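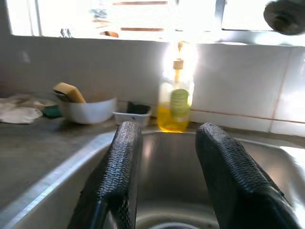 Skukenia is the kitchen set within the Notumeck teleoperation work, and this page collects stills from it. An operator drives two arms through ordinary washing-up and clearing tasks from a control desk, and every run is logged as joint positions, gripper opening and video from several viewpoints. The wrist view is the one operators lean on for the last few centimetres of a reach. With the ribbed finger pads either side of the soap bottle, the gap between them can be judged directly, which the head view does not allow at the same distance. The glare from the window is a known problem in this view and is dealt with in the notes further down.

The set holds 1,183 accepted runs. A run is accepted if the log is complete on all channels and the operator has marked a start and an end. Runs with a dropped object are kept and tagged, as they are of use for training recovery. Runs with a lost video channel are discarded.

The kitchen was not rebuilt or tidied for the work. The counter is concrete with a step in its front edge, and the step matters more than it looks on a plan. An arm parked too low has to clear the lip before it can travel inwards, and new operators tend to forget this when their attention is on the wrist view.

Counter, both arms
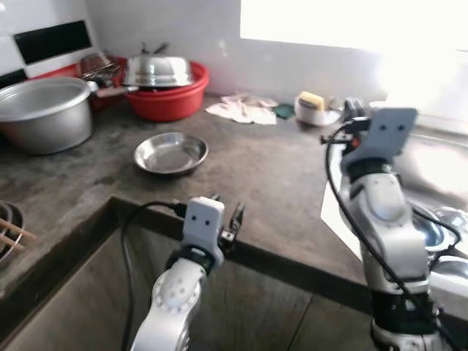

Head view, both grippers near the counter. Round steel plate in the open area, red basin and domed lid behind.

Plates are among the harder items in the set. A shallow plate lying flat offers only its rim, and the lower finger has to get under it without pushing the plate along the counter. Operators were taught 2 methods. In the first, one gripper holds the far side of the rim while the other lifts the near side. In the second, the plate is drawn to the counter edge until part of it overhangs, then gripped from the front. The second is slower but gives fewer failed grasps, and it is the one we now teach first.

Cables are left on the outside of the arms with slack in the loops. Operators are told to unwind the wrist at the end of each run. If this is skipped, the slack is used up over several runs and the wrist starts to pull against its own cable, a fault that shows in the log as a slow drift in the torque reading.

Sink, left and right basins

Work in the sink is recorded as a separate group. The walls of the basin limit the angle at which a gripper can come in, and the forearm can touch the front rim before the fingers reach the bottom. The control software, Gavatico, reduces the arm's top speed inside a box drawn round the sink. The operator feels this as a heavier handle. In the still that follows, the left fingers reach down into the larger basin, in front of the nested bowls, while the other gripper is over the divider.

Nested bowls are logged as one object until they are separated. Glare on the back wall of the basin hides rim edges from the head view, so the operator is expected to confirm the grasp on the wrist view before lifting.

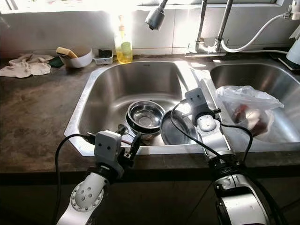

Corner and starting pose

Each run begins with both arms low and in front of the counter, grippers closed to the same opening. Gavatico refuses to start a log if either arm is more than 3 degrees off the stored pose at any joint. The rule was brought in after an early batch in which the starting poses had wandered and the first seconds of each run were of little use.

Item positions are not fixed. Between runs the plates, cloth and utensils may be moved, and no attempt is made to put them back where they were. The corner view covers more of the counter than the sink view — the red basket of bottles, the pot and two steel plates are all in it, one plate with thin skewers laid across it and the other with a metal utensil. Skewers are picked as a bundle where possible. Single skewers are attempted only by operators with at least 15 hours at the desk.

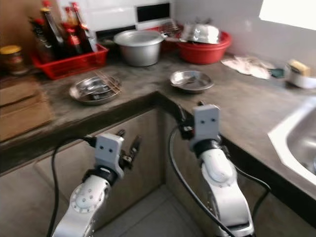 Notes on the stills

Stills are taken from the logged video without colour correction. Exposure is locked at the start of a session, so the area near the window is often washed out while the cabinet fronts stay dark. Automatic exposure was tried in April and dropped, as the brightness shifted each time an arm crossed the window.

Head and wrist views are stored at the same frame rate and share one clock. The stills on this page are not in the order of recording.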